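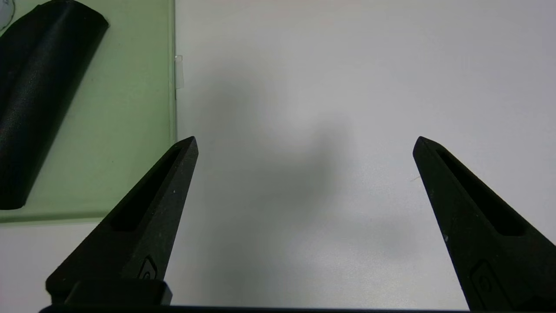

The Nondov work table, white top.

Review: Nondov work table in white, with two Grikstead baskets

I bought the Nondov table in September, for the room where we sort and put away all things that have no proper place in the house. I have waited seven months before I write this review, because I wanted to use the table first and not only to say that it looks nice on the day of delivery. I paid 2,062 rand at Joubert, and the price included the legs and the screws but not the delivery.

First the assembly. The instructions are only drawings, and one of the drawings shows the legs from below while the next shows them from the side, so I fixed the first leg in the wrong direction and had to take it off again. My neighbour Bheki Jacobs came to hold the top while I turned the last screws. You can do it alone if you lay the top on a blanket, but then you must turn the whole table over at the end, and it is heavier than it seems in the shop. It took us one evening. The key in the bag is of poor quality. I used my own from the Plutberg tool set and I advise you to do the same.

The table stands well. Our floor is not quite straight near the window, and one foot can be turned a little to correct this. When I lean on the corner with my full weight there is a small movement, but for sorting, folding and writing I do not feel it.

About the white colour I had doubts. My sister-in-law, Elmarie Visser, has a dark table and she told me I would be cleaning all day. It is true that on white you see every hair and every crumb. I wipe it in the morning with a damp cloth and a drop of washing-up liquid, and that is enough. Coffee comes off, also if it has stayed overnight. Ballpoint pen comes off with some patience. Red ink from a rubber stamp did not come off completely, and there is now a pink shadow at the end where my daughter works. I wrote to the shop about this and Reshma Mathebula from customer service answered politely that ink is not covered by the guarantee. I think this is fair, but it should be written on the box.

What I like most is how easily I find small things on it. Before, I sorted on an old table with a strong grain in the wood, and a dark needle or a button could lie in front of me for a long time. On the white I see it at once.

Now the baskets, which I ordered separately. Grikstead makes them in several colours and I took brown and orange. I use them for everything that must go to another room: cloths, cups, cards, cables. Each time I pass the table I put something in, and in the evening I carry the baskets away. 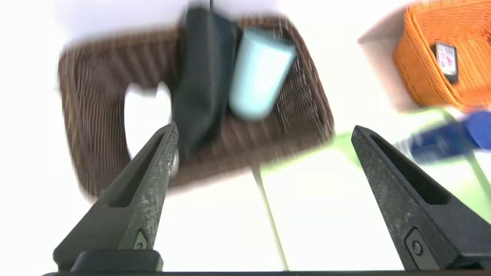
The brown one is the better of the two for daily work. It has an opening in the side for the hand, and this I find very practical, as I can pull the basket to me without lifting it. The edge of the opening was a little rough when it was new, and I went over it once with fine sandpaper. A cloth can hang over the side without trouble, but with knitted things you should be careful, the weave can catch a thread.

The orange one is more cheerful, and for me this is also a reason to buy. I keep it further back on the table. In direct sun I would expect the colour to become paler, though so far I have not noticed any difference.

Cleaning the baskets takes more time than cleaning the table. Dust sits down in the ribs of the weave and a cloth only pushes it deeper. I use a dry paintbrush and after that the vacuum cleaner with the small nozzle. Please do not wash them in the bath, as a friend of mine, Mpho Ngcobo, has done with hers — it took days until it was dry and the bottom was no longer flat. If something has been spilled, use a cloth that is only slightly damp, and let the basket stand in the air.

There is one more point about both products together. On the smooth top the baskets slide easily, and if you push one without looking it can go over the edge. I glued small felt pieces under the corners of the brown basket, but with felt it slides even better, so this was a mistake. Thin rubber dots from the hardware shop work well. They leave no marks if you lift the basket now and then.

For whom is the table suitable? For a workroom, a laundry corner, or a student who needs space. For a dining table I would look for something wider, because two people who sit opposite each other will touch knees. There is also no drawer. Nondov sells one that you can screw on, but it was not in stock when I asked, and the shop could not tell me when it would come.

I give the table 4 out of 5, with the missing point for the drawings and the key. The brown basket also gets 4. The orange basket I would give a little less, only because it costs more than the brown one and I could not find out the reason.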